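Kapitel 4: Geschirr abtropfen lassen und einräumen

Redaktion Puvance Lehrmittel, Februar
Drucken | Per E-Mail senden
306 Mal geteilt | 41 Kommentare

In diesem Kapitel lernen Sie, wie man in einem kleinen Haushalt das gespülte Geschirr ordnet. Das Thema klingt einfach. In der Praxis entstehen aber viele Schäden erst nach dem Spülen, wenn Teller und Becher zu dicht stehen. Im Lehrhaushalt Sodden werden im Jahr 2.878 Teile von Hand gespült, und fast 1.000 davon sind Teller.

Teller stellt man senkrecht in die Schlitze des Abtropfgestells. Zwischen zwei großen Tellern bleibt ein Schlitz frei – so kann die Luft an beide Seiten kommen. Zum Herausnehmen fasst man den Teller am oberen Rand.
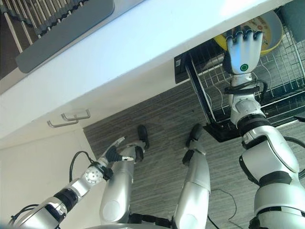
Wie lange soll das Geschirr im Gestell stehen?

Eine Stunde genügt für Teller in den meisten Küchen. Becher mit hohem Fußring brauchen länger, weil dort Wasser stehen bleibt; man trocknet sie mit einem Tuch nach.

Bei Behältern beginnt die Arbeit an der Unterseite. Oft klebt dort noch das Etikett mit dem Strichcode aus dem Geschäft. Man dreht den Behälter auf die Seite und prüft den Boden, bevor er seinen Platz im Schrank bekommt. Papieretiketten weicht man in warmem Wasser ein und zieht sie langsam ab. Bleibt Klebstoff zurück, so hilft ein wenig Speiseöl.

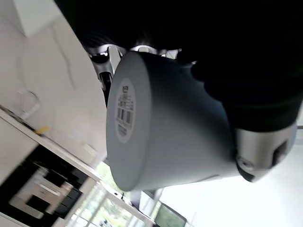
4.1 Die Ordnung im Unterschrank

Schwere Teile gehören nach unten, und was täglich gebraucht wird, steht vorne. Vor der ersten Übung zeichnen Sie bitte einen Plan von Ihrem eigenen Schrank – eine einfache Skizze reicht. Den Plan benötigen Sie wieder in Abschnitt 4.3.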